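4.2 Tidying, fetching and the people who used to do it

We had expected, when we began talking to the office staff at Zernaver, that most of what they told us would be about speed. Very little of it was. The robot is slow with cupboards, everybody agreed on that, and Poppy Furnival, who has run the front office for 15 years, told us quite cheerfully that she could have had the stationery out and the kettle on before it had finished with the first door. What she and her colleagues wanted to talk about was bending down. The storage there is low, as it is in a great many offices, and for years the fetching from it had fallen to whoever was youngest or least busy, without anyone having decided that it should.
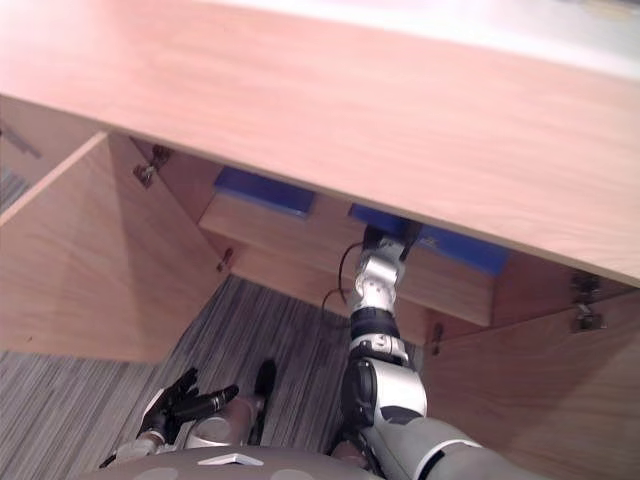 Figure 3. Right gripper at the edge of a blue object inside the low cabinet.

Once the fetching was handed over, that unspoken arrangement came into the open, and it was a slightly uncomfortable few weeks for some of them (two of our interviewees asked to go back over this part a second time, and we were glad they did). Gualtiero Messina, the newest member of the team, said he had rather liked being the one who was asked, as it was how he had learnt people's names. Others were simply relieved. Venla Kinnunen, who has a bad knee, described the change as "a kindness that nobody had to feel awkward about", and we have found ourselves coming back to that remark more often than to anything in our questionnaires.

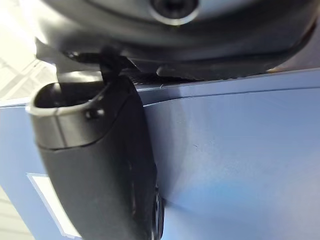 A second thread running through the interviews was labelling. Before April the staff had kept things where they had always been kept, and knew them by habit: the old forms were "in Radomír's side", although Radomír Hájek had moved to the Nosau branch long before. Habits of that sort cannot be passed to a machine, so they had to be said aloud and then written down, and it was the writing down that took the time. The shared list now has 500 entries. Several people grumbled about it while it was being made and then admitted, a bit sheepishly, that they use it themselves every day. Poppy, who did most of the typing, would have liked the hours to be counted as part of her job, and we think she has a very fair point.
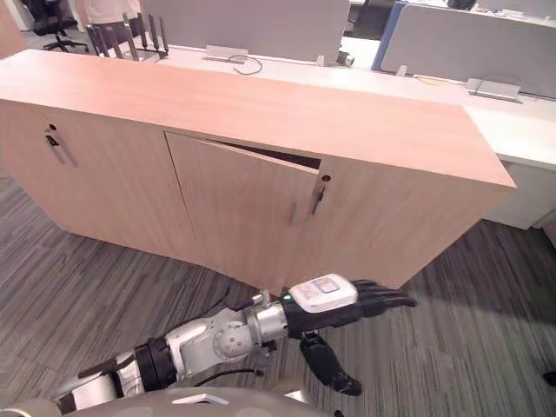
Workplace Automation Notes, Vol. 4, Issue 15

There was less agreement over doors. Staff at our other site, Birkett, were used to leaving cupboards ajar while they worked and pushing them to with a foot on the way past, and they felt rather watched when asked to be more careful. At Zernaver the same request caused hardly any fuss. We put this down mostly to the way it was asked, as Gemma Bunting had gone round the desks and talked it over with each person first, whereas at Birkett it had arrived in an email. We return to the matter of who does the asking in Section 5.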